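Vindonix amplía la recogida de demostraciones para su modelo de manipulación textil

La empresa Vindonix ha puesto en marcha la segunda fase de recogida de datos para Civetetti, su sistema de aprendizaje por imitación orientado al manejo de tejidos. Los trabajos se realizan en el laboratorio de Zavala y se prolongarán hasta septiembre. El objetivo es alcanzar 2000 episodios teleoperados válidos; al cierre de la primera fase el conjunto contenía 1121.

Cada episodio corresponde a una tarea completa sobre una sola pieza de tela: localizar una esquina, cerrar la pinza, levantar el tejido y depositarlo extendido o doblado, según la consigna. La duración máxima es de 60 segundos. Pasado ese límite el registro se detiene y el intento se archiva en una carpeta aparte, que no interviene en el entrenamiento principal pero sí en la evaluación del detector de fallos.

El sistema almacena de forma sincronizada el vídeo de la cámara de muñeca, las posiciones articulares del brazo, la apertura de la pinza y las órdenes del operador. La vista de muñeca es la entrada visual con más peso en la política, por ser la única que conserva detalle suficiente del borde de la tela en el momento del agarre. 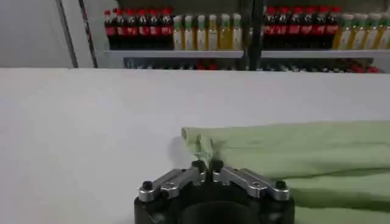
¿Por qué se recogen demostraciones con un operador en lugar de generarlas todas en simulación?

Los simuladores disponibles reproducen mal el rozamiento entre capas y el comportamiento de los pliegues pequeños. Un modelo entrenado solo con datos sintéticos tiende a cerrar la pinza demasiado pronto o a tomar dos capas a la vez. Vindonix utiliza la simulación para el preentrenamiento y reserva los episodios reales para el ajuste final.

El protocolo de la segunda fase introduce tres cambios. La posición inicial de la tela se sortea antes de cada intento, mientras que en la primera fase se elegía a mano, lo que produjo una concentración excesiva de agarres en una misma zona de la mesa. También se varía el estado de partida del tejido, con más pliegues y solapes. Por último, se conservan las correcciones dentro del episodio: si el operador falla el primer cierre y lo repite con éxito antes del límite de tiempo, la secuencia completa se considera válida.

«En la primera fase descartábamos las correcciones y el modelo no sabía recuperarse», explica Melquiades Esquivel, responsable de datos del proyecto. «Fallaba el agarre y seguía adelante con la trayectoria de elevación, con la pinza vacía. Con las correcciones etiquetadas vuelve a bajar e intenta otra aproximación».

Las sesiones comienzan a las nueve de la mañana. Los operadores trabajan en turnos cortos, con un descanso cada 15 episodios, medida adoptada tras comprobarse que la velocidad de aproximación aumentaba de manera apreciable en las series largas y que los cierres perdían precisión. La calibración entre cámara y pinza se verifica al inicio de cada turno y después de cualquier cambio de dedos.

La revisión se efectúa en dos pasos. Un filtro automático rechaza los registros con pérdida de fotogramas o con desfase entre vídeo y articulaciones. A continuación, un revisor distinto del operador marca el instante de contacto, el de cierre y el de liberación, y asigna el resultado. Cuando ambos discrepan sobre el éxito de la tarea, el episodio queda en espera y no se incorpora a la versión siguiente del conjunto.

El modelo ajustado se evaluará en la planta de Dradarthorpe, con telas y condiciones de iluminación que no figuran en los datos de entrenamiento. La empresa no ha decidido todavía si publicará el conjunto completo o únicamente las anotaciones de agarre.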